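Trivlow Maple Play Board with Shape Blocks

From the Holtidwood workshop
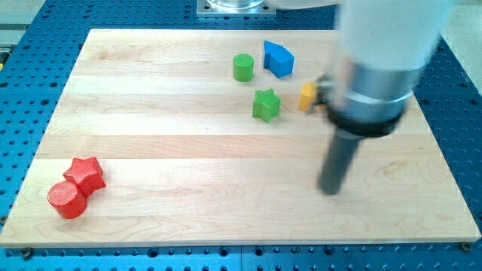 So I started making these boards because I was tired of watching little blocks disappear into carpet. I wanted a proper surface, something flat and heavy enough to stay where you put it, and nice enough that I wouldn't feel the need to shove it in a closet every time company came over. The first one was a kitchen offcut with the corners knocked down. My niece wouldn't give it back, and here we are a few years later with a real product page (who would have thought!).

The board

It's maple, in glued strips, and I pick the strips for a light, even color. You'll still get some faint brown grain lines and you'll be able to find the seams between the strips if you look. I like that. If you're after a perfectly blank surface, a painted board from somebody else is going to make you happier than mine will. No two come out the same, so please don't write and ask for the one on the website, I've only got the one of those and I use it.

The edges are straight and lightly eased so they don't dig into small forearms. I finish both faces the same way with a food-safe oil, three coats, and I leave it a good long while between coats even when orders are backed up. It smells a little like walnuts for the first week.

The blocks

The blocks are wood too, in bright solid colors: red, green, blue and yellow. You get cylinders and five-pointed stars and a few shapes with flat sides, including the blue one that my customers all call the house. I fought that name for a while and then gave up and started writing "house" on the packing slips.

The stars are the ones people email me about. The points are rounded over, so they're fine in a small fist, and a star will stand up for you if you're patient with it. Cylinders are the easy win for the youngest ones. Stand it up, knock it over, stand it up again, forever.

I get the blanks from Sundaram, and the coloring is done here. The red ones tend to come out with a bit more texture than the rest, a fine sort of ribbing you can feel with a fingertip. I've sanded it off before and then had people ask where it went, so now it stays.

What people do with it

Sorting by color, mostly, and then sorting by shape once that gets boring. You can trace the stars on paper (the cylinders make very good circles too). Nandi Mokgethi keeps one of my boards on a low table in her playroom over in Skundton, and she puts out only 4 blocks at a time and swaps them every few days, and I've copied that at home. Fewer blocks, longer play, less for me to pick up. It's great!

The board works just as well by itself. I've rolled out cookie dough on mine, I've used it as a lap desk, and I've served cheese on it. Wash it first, please.

Looking after it

Wipe the board with a damp cloth and dry it right away, standing on its edge so air gets to both sides. Don't soak it and don't put it in the dishwasher, ever. Re-oil when it starts looking thirsty. For the blocks, a barely damp cloth is plenty. If one gets chewed (it happens, I have a dog) a little fine sandpaper will take the roughness off, but you'll lose some color in that spot.

Ordering

Boards and blocks ship together in one flat carton with paper padding. You can add extra blocks in any color you like, just put it in the notes box at checkout and tell me the shape as well. I really do read those.

Schools and libraries can order loose blocks in bulk, up to 1,000 at once, and for that I'll need some lead time. The biggest batch I've ever done was 2,772 blocks for one order this past May and my thumbs have only just forgiven me.

Spare blocks are also available one at a time. Lost your star under the fridge? Send me the color and I'll pop one in the mail.

Page updated 9 Jul 2021. Boards are in stock, yellow blocks are running low, more on the drying rack now.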